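Packed lunches again -- week two

Right, quick one as I've got 15 minutes before I need to leave for the bus. Still doing the packed lunch thing. Still mostly rice. Spent nothing at the canteen since Monday and feeling quite smug.

What's working: cooking a big pot on Sunday night, cooling it fast, straight in the fridge. Chickpeas, lemon, whatever herbs are going limp. Colleen puts raisins in hers. No thank you. 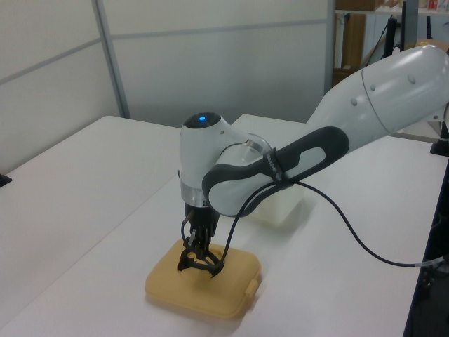 Things I've gone off

Pasta salad. Goes claggy by noon, every time. Also boiled eggs on the bus -- had a Look from the woman next to me and fair enough. Cucumber makes everything soggy unless you salt it first, wich I never have time for.

Wraps are ok if you toast them a bit first. Lizeth swears by hummus right to the edges so it sticks shut.

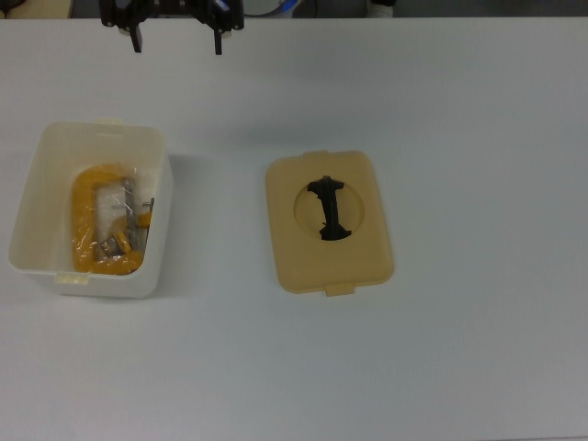
Soup I'm saving for September. Too warm now, and my old flask leaks. Brittany's lending me hers, apparently it survived 13 years of school runs. Will do lentil first, then that leek one from my aunt if I can find teh bit of paper.

Oh and dressing goes in a seperate little jar. Learnt that one with a wet bag and a ruined library book. Sorry, Kinwood library.

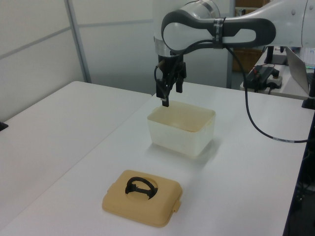
Ravinder asked: can you freeze the chickpea thing?

The chickpeas freeze fine, the herbs don't. Leave them out, stir in fresh ones in the morning, and squeeze the lemon on then too.

More next week, must run. Need to buy rice.

3 comments | 19 shares
Contact | © Kinwood Lunches | Back to top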